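Capítulo 4. Configuración del módulo de agarre y del planificador bimanual

4.1 Objeto y alcance

El presente capítulo describe la puesta en servicio del módulo de agarre de Astent en plataformas de dos brazos con manos multidedo. Comprende la comprobación previa de la cadena cinemática, la carga de los perfiles de mano, el ajuste del seguimiento de objetos y la validación del planificador. Quedan fuera de este capítulo la instalación del sistema base (capítulo 2) y la calibración óptica de la cámara de cabeza (capítulo 3), que deberán haberse completado con anterioridad.

Los procedimientos están dirigidos al personal técnico con credenciales de nivel 2 o superior. El personal operador sin dichas credenciales podrá consultar los parámetros, pero no modificarlos.

4.2 Requisitos previos

Antes de iniciar la configuración, compruebe lo siguiente:

El servicio de control articular figura como «Activo» en el panel de estado.
Ambas manos responden a la orden de diagnóstico sin códigos de error.
El archivo de calibración de la cámara de cabeza corresponde a la unidad instalada.
La zona de alcance de los brazos está despejada de personas.

PRECAUCIÓN. Los cables tendidos por el suelo dentro de la zona de trabajo no forman parte del modelo de colisión. El planificador no los detecta ni los evita. Retírelos o delimite la zona antes de habilitar el movimiento de la base.

4.3 Carga de los perfiles de mano

1. Abra la consola de Astent y seleccione Configuración > Efectores.

2. Asigne un perfil a cada lado. Los perfiles izquierdo y derecho no son intercambiables, aun cuando las manos sean del mismo modelo: el signo de la oposición del pulgar difiere entre ambos.

3. Pulse «Verificar sentido de giro». Cada dedo se flexionará por separado y volverá a la posición extendida. Si algún dedo se mueve en orden distinto al indicado en la consola, detenga la prueba y revise la tabla de correspondencia.

4. Declare los accesorios montados en la muñeca. Los soportes y abrazaderas que sobresalgan del contorno nominal del antebrazo deben añadirse al modelo de colisión mediante la opción «Volumen adicional».

5. Guarde el perfil y reinicie el servicio de control articular. Los cambios no surten efecto hasta el reinicio.

Nota. En las unidades configuradas por Merovdale, los volúmenes adicionales se entregan ya cargados. Compruébelos igualmente si se ha sustituido algún soporte.

4.4 Ajuste de la percepción del objeto asido

El estimador de pose distingue entre el objeto libre y el objeto asido. En el segundo caso, parte de la superficie queda oculta por los dedos y el sistema completa la forma a partir del modelo registrado. El ajuste se realiza con un recipiente dotado de asa, de color uniforme y abertura amplia, sostenido por la mano izquierda.

1. Coloque el brazo izquierdo en la postura de inspección y ordene el cierre de la mano sobre el recipiente vacío.

2. Seleccione Percepción > Objeto asido > Nuevo registro. El sistema solicitará una etiqueta; utilice únicamente minúsculas y guiones bajos.

3. Incline el recipiente hasta que la abertura quede orientada hacia un lado. Esta orientación permite al estimador resolver el eje principal, que en posición vertical puede resultar ambiguo en objetos casi simétricos.

4. Lleve la mano derecha a la postura de espera: abierta, con los dedos hacia arriba y la palma vuelta hacia la mano que sostiene el objeto. Ambas manos deben permanecer dentro del campo de la cámara de cabeza durante toda la captura.
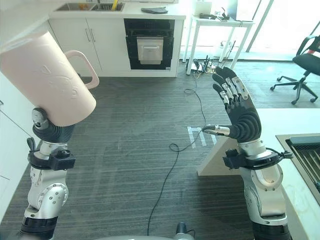

5. Pulse «Capturar» y mantenga los brazos inmóviles hasta que la consola confirme el registro. Una captura completa consta de 336 vistas sintéticas generadas a partir de la observación inicial.

6. Revise la máscara de segmentación. El asa debe aparecer como región propia — si se funde con el cuerpo del recipiente, el planificador no propondrá agarres sobre ella.

7. Acepte el registro si el índice de confianza es igual o superior a 83. Con valores inferiores, repita la captura desde el paso 3.

Nota. La luz directa procedente de ventanas reduce el contraste de los objetos de tonos claros. Active la compensación de exposición en Percepción > Cámara o modifique la orientación de la base.

4.5 Validación del planificador bimanual

1. Seleccione Planificación > Simulación y cargue el registro obtenido en el apartado anterior.

2. Ejecute la secuencia de transferencia de la mano izquierda a la derecha. La simulación no mueve los brazos.

3. Examine las trayectorias propuestas. Deben descartarse las que crucen el antebrazo derecho por delante de la cámara, puesto que interrumpen el seguimiento del objeto.

4. Habilite la ejecución real a velocidad reducida y mantenga accesible el pulsador de parada de emergencia.

5. Repita la transferencia 9 veces consecutivas. Si se produce un error de seguimiento, exporte el registro de eventos antes de reiniciar el sistema.

PRECAUCIÓN. No valide el planificador con recipientes que contengan líquido. La estimación de la carga supone un centro de masas fijo y no compensa su desplazamiento.

4.6 Mensajes de error

P-02, «Pose no resuelta». El objeto está oculto en exceso por la mano. Modifique el punto de agarre y repita la captura.

P-05, «Mano fuera de campo». Una de las manos ha salido de la imagen. Corrija la postura de espera o la inclinación de la cabeza.

C-11, «Volumen no declarado». La configuración de muñeca no coincide con el perfil cargado. Consulte el apartado 4.3, paso 4.

Si un error persiste tras dos intentos, remita el registro exportado al servicio técnico de Stokton, a la atención de Iveta Slanina, e indique la versión del módulo y el lado afectado.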